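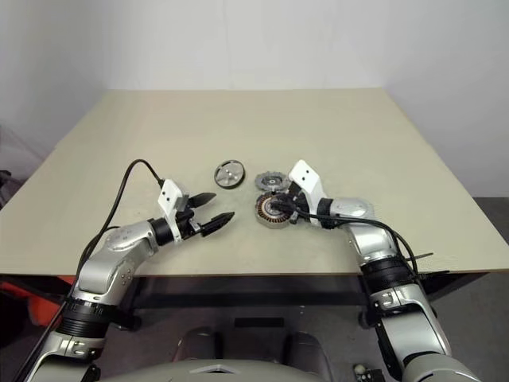
A Tasness Cup entry at the practice table, with pulley wheel, toothed disc and motor stator.

The Tasness Cup is a student robotics competition in which teams teach a two-armed robot to handle the parts of a small electric motor. It grew out of an evening class run by Nerea Llorente and is held every April. The class still meets on Tuesday, and it's a wonderfully lively place to learn how a machine gets a grip on things!

Teams have up to 30 minutes for a run. The stator, with its ring of copper-colored windings, is the part everyone talks about, and a clean pickup earns the loudest cheers of the day. 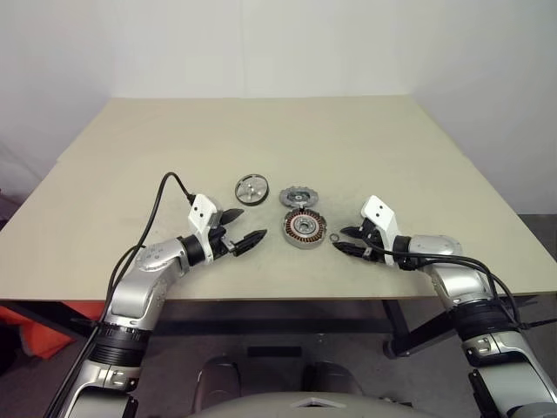 Photo: Vasylyna Sydorenko

Both grippers must be used in every run. Judges score how each part is approached, lifted and set down, and a dropped part costs two points. The thin washer, an optional extra, is a favorite with returning teams, who love a challenge (it slides away at the lightest touch).

Early entries moved one arm at a time. Marta Antoniuk and Lukian Nechyporuk changed that with Gorkevico, a program that plans both arms together, and most teams now build on it.

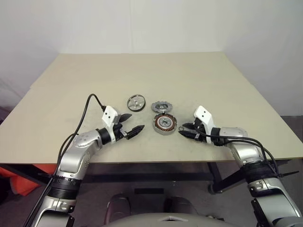
Open grippers on either side of the stator.

Teams have four members, and beginners are welcome. The winners keep the Anghel Plate until the next Cup.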